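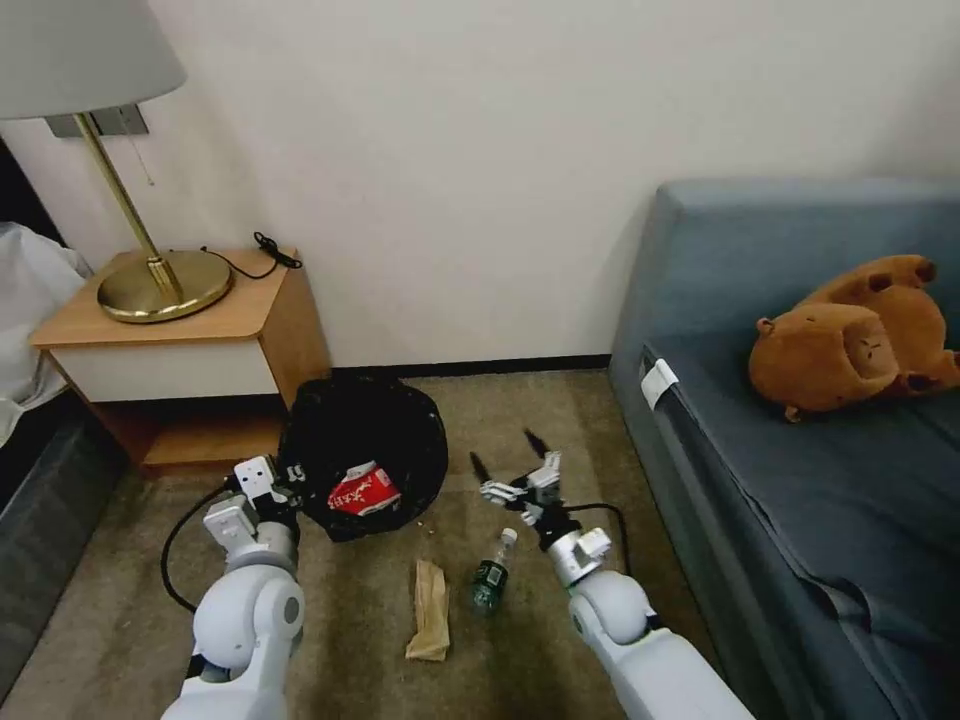

Bolsa de residuos abierta junto a la mesilla, con envases pendientes de recoger sobre la moqueta.

Recogida de residuos en dormitorios con moqueta

Servicio de Orientación Doméstica Prumada
Actualizado el 25 Jun 2021

La presente ficha forma parte de la serie de consejos para el mantenimiento de la vivienda que Prumada pone a disposición de los residentes del complejo Clilloletti. Se refiere a la retirada de envases y papeles en los dormitorios, tarea previa al paso de la aspiradora y a la limpieza del mobiliario.

Antes de empezar

Conviene retirar en primer lugar lo que se encuentra en el suelo y dejar para después las superficies altas. La bolsa se coloca abierta sobre la moqueta, delante de la mesilla de noche, con el borde vuelto hacia fuera unos dos dedos. De este modo la boca se mantiene separada y se puede trabajar con ambas manos. Las bolsas finas tienden a cerrarse sobre sí mismas; en ese caso, una mano sujeta el borde mientras la otra deposita los objetos.

No se recomienda arrastrar la bolsa por la moqueta una vez cargada. Debe levantarse por el borde y, si pesa, sostenerse también por la base.

Orden de recogida

Los vasos y envases de cartón se aplastan antes de introducirlos en la bolsa. Si contienen restos de bebida, se vacían previamente en el lavabo: una pequeña cantidad de refresco o de café basta para manchar la fibra, y la mancha reaparece a menudo después del primer lavado.

Las bolsas de papel se revisan por dentro. Es habitual que queden en ellas servilletas, recibos o sobres de salsa. Las que estén limpias pueden plegarse y reservarse para el contenedor de papel; las manchadas de grasa se desechan con el resto.

Las botellas de plástico se vacían, se comprimen y se cierran de nuevo con su tapón. En los edificios que disponen de recogida selectiva, deben apartarse desde el principio en una segunda bolsa, pues separarlas más tarde resulta incómodo y poco higiénico.

Migas y partículas pequeñas

Las migas que quedan alrededor de la bolsa no deben frotarse con un paño húmedo. Se recogen con un cepillo de cerdas blandas y un recogedor, o bien con la boquilla estrecha de la aspiradora, en pasadas cortas y en una sola dirección. Se ruega prestar atención a la franja situada bajo el estante inferior de la mesilla, donde el cabezal ordinario no suele llegar.

La mesilla de noche

Terminada la recogida del suelo, se procede con la mesilla:

— Desconectar la lámpara antes de moverla y sujetarla por el pie, nunca por la pantalla.
— Limpiar la pantalla de tela en seco, con un cepillo suave.
— Pasar por el latón un paño seco; los productos abrasivos retiran el lacado.
— Recoger los cables sobrantes en un lazo amplio, sin doblarlos en ángulo.
— Comprobar que el cordón del interruptor cuelga libre y no roza el borde del mueble.

Cierre y traslado

La bolsa se llena hasta dos tercios de su capacidad. Se expulsa el aire con suavidad —sin presionar el contenido— y se anuda. Los residentes del edificio Kodikara disponen de cuarto de contenedores en la planta baja; los del edificio Drirkport deben utilizar el acceso lateral, en servicio desde abril.

Las bolsas de 20 litros son suficientes para un dormitorio individual. Pueden solicitarse en conserjería indicando la referencia 371.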